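Purnville Bottles and Trays

A small set of pictures of drink bottles, serving trays and white tables, with notes. Read this file before you open anything else. It is short, and the folder names make no sense without it.

Version 2
Last updated 3 March 2022

What is in it

The set holds 313 pictures. The subject is table clearing after a drink has been served: the tray is out, at least one bottle is in sight, and some of the bottles are past their best. If you came for glassware, cutlery or anything a caterer would be proud of, try another folder. We own one good glass and it stays in the cupboard.

The pictures are sorted into 5 folders:

full — bottles with their contents mostly still in them
part — bottles somebody has made a start on
crushed — bottles that have been squeezed, stepped on or sat on
mixed — at least one of the above next to at least one other
odd — everything we argued over

The odd folder was supposed to be temporary. It is now the second largest, and we have stopped promising to empty it.

Where the things came from

The trays are cheap plastic ones bought in Purnville, the kind that come out for birthdays and then live on top of the fridge. The bottles are whatever soft drinks people had at home, so the choice leans heavily toward whatever was on sale in August. Drorow is the name of the working folder where the pictures were first collected, and you will still find it in a few file paths. Pomare is the name of the label sheet. Neither word means anything. We had run out of sensible names by the second afternoon.

Label sheet

Each line in the Pomare sheet covers one picture and has these columns:

pic_id — a plain number, no leading zeros
folder — one of the five above
tray_color — everyday color words only
on_tray — what is standing or lying on the tray
off_tray — bottles in view that are not on the tray
state — whole, crumpled or unsure
notes — free text, of uneven quality

A few rules that took longer to agree on than they should have:

A bottle counts as on the tray only if its base or side touches the tray floor. Hovering over the rim does not count, however close it gets.

Crumpled means the body has lost its shape. A dent from a thumb is still whole. A bottle you could mail in an envelope is crumpled.

Tray color is the color you would shout across a kitchen. Red-orange goes down as red. An early labeler used "persimmon" on 2 lines, and those have been fixed.

A bottle that is partly out of view is labeled by what shows. Do not guess at the cap.

Leave brand names out of the notes, even when you can read them. We are tracking bottles here, and the drinks can look after themselves.

A typical line from the mixed folder

tray_color: red
on_tray: green soda bottle, upright
off_tray: green bottle, in the air
state: whole (on tray), crumpled (off tray)
notes: liquid in the standing one, cap not in view

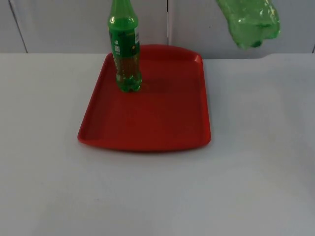 Mixed folder. Red tray with an upright green soda bottle, and a crumpled green bottle in the air to the right of the tray.

Green on green is the pairing that causes most of the labeling mistakes. The state column gets filled in for one bottle and the labeler goes to lunch. If you are checking lines, start with those.

Known problems

Green is overrepresented. So is red, on the tray side. There are no wooden trays at all, although one was promised.

The line between full and part is soft. Dark plastic hides the level and paper labels hide what the plastic doesn't. Where the two labelers disagreed, the picture went to part, which means part is a bit of a dumping ground.

White tables make for pale, polite shadows. Anything trained or tested only on these will have a rude surprise on a patterned tablecloth.

Files

The full download is 90 MB, zipped. A checksum file sits next to it. The old Sodine archive has the same pictures under different numbers and should not be mixed with this one. If your label sheet has a column called "fizz", you have the Sodine copy — delete it and start over.

Use

Free for study and teaching. Keep this file with the pictures if you pass them on. Corrections are welcome as long as they quote the pic_id and the column. Messages that say "one of the green ones is wrong" will be believed but can't be acted on.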